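Estante Vostville, da Jorent: três meses com uma estante para livros pesados

Tempo de leitura: 5 minutos

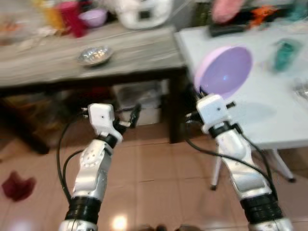
Uma estante de montar aguenta uma coleção de peças de teatro e romances em capa dura sem as prateleiras cederem?

Aguenta, desde que os volumes maiores fiquem em baixo e que o varão traseiro seja montado logo de início. Com as prateleiras cheias de ponta a ponta, a do meio foi a única em que notei uma ligeira curva, e só depois de lá ter posto duas filas de livros, uma à frente da outra.

Comprei a Vostville para substituir duas estantes antigas que já não fechavam contra a parede. A minha coleção anda pelos livros de bolso usados, edições de teatro do século XX, dicionários e uma prateleira de catálogos grandes, que são o verdadeiro problema de qualquer estante. O fabricante anuncia capacidade para 400 livros. Esse número só faz sentido com livros de bolso. Com a mistura que tenho em casa, ficou cheia bastante antes disso, e ainda sobraram duas caixas no corredor.

Montagem

A estante vem em duas embalagens, uma com os painéis laterais e outra com as prateleiras e as ferragens. O folheto tem desenhos claros, mas a numeração das peças está impressa em autocolantes pequenos que se soltam com facilidade. Convém escrever as letras a lápis na parte de trás de cada painel antes de tirar os autocolantes. Eu não o fiz e montei uma lateral ao contrário, o que me custou meia tarde.

Os furos estavam todos no sítio. Os parafusos entram bem à mão até meio e depois pedem chave. Vem incluída uma chave sextavada curta, que serve para quase tudo menos para as fixações de cima, onde não há espaço para rodar. Usei uma minha, mais comprida.

A fixação à parede é vendida como opcional. Na minha opinião não devia ser. Uma estante de 2 metros carregada de livros tem de estar presa, e as duas cantoneiras que vêm no saco das ferragens são suficientes numa parede de tijolo. Para pladur é preciso comprar buchas próprias, que não estão incluídas.

Prateleiras

São cinco, das quais 3 são reguláveis. As outras duas, a de baixo e a do meio, estão fixas porque dão rigidez ao conjunto. A do meio fica a uma altura que me obrigou a deitar alguns catálogos. Quem tem muitos livros de arte ou partituras deve medir antes de encomendar.

A profundidade é boa para romances e para a maioria das edições de capa dura. Com livros de bolso sobra espaço à frente, e acaba-se por encher esse espaço com outra fila ou com objetos. A segunda fila esconde a primeira e duplica o peso, e foi assim que apareceu a tal curva na prateleira do meio. Passei os livros da frente para baixo e a prateleira não piorou desde então.

O acabamento é mate e não agarra as capas plastificadas, coisa que me acontecia com as estantes envernizadas. As sobrecapas deslizam bem. O pó nota-se menos do que eu esperava, embora se acumule no rebordo traseiro, onde o pano não chega.

Comparação com a Dasetti e a Longo

Antes desta usei durante bastante tempo uma Dasetti, que é mais barata e mais estreita. A Dasetti tem prateleiras mais finas e cedeu ao fim do primeiro ano com dicionários. Para livros de bolso continua a ser uma compra razoável, e o facto de ser estreita permite pôr várias lado a lado e ir crescendo com a coleção.

A Longo está no outro extremo. O meu vizinho Eetu Kallio tem duas e emprestou-me uma durante as obras em minha casa. É mais sólida, as prateleiras são mais grossas e as laterais têm furação contínua, de modo que se podem pôr à altura que se quiser. Custa 800 euros, o dobro da Vostville, e pesa tanto que são precisas duas pessoas só para a virar. Para uma primeira edição encadernada em pele ou para enciclopédias completas, talvez compense. Para a minha coleção não compensava.

Serviço e entrega

A entrega foi feita à porta do prédio, apesar de eu ter pago a subida ao andar. A Jorent devolveu essa diferença ao fim de uma semana, depois de dois e-mails. Faltava também uma tampa plástica para os furos, que chegou pelo correio sem custos. Não tive de devolver nenhum painel, e os cantos vinham bem protegidos com cartão.

O que não me agradou

Os autocolantes, já referidos. A chave curta. O painel traseiro, que é fino e entra numa ranhura sem pregos: fica direito, mas ouve-se bater quando se empurram os livros até ao fundo. Resolvi isso com fita de feltro, colada por dentro.

Também não há apoios para livros incluídos, e numa prateleira a meio os volumes tombam. Qualquer apoio metálico simples serve, desde que a base seja baixa.

Preço e avaliação

Paguei 400 euros, com entrega à parte. Por esse valor, a Vostville é uma estante correta para quem tem sobretudo romances, teatro e ensaio, em bolso ou capa dura normal. Para catálogos grandes, a prateleira fixa do meio é um limite sério. Voltaria a comprá-la para a sala, e para o escritório, onde guardo os dicionários, estou a pensar numa Longo usada.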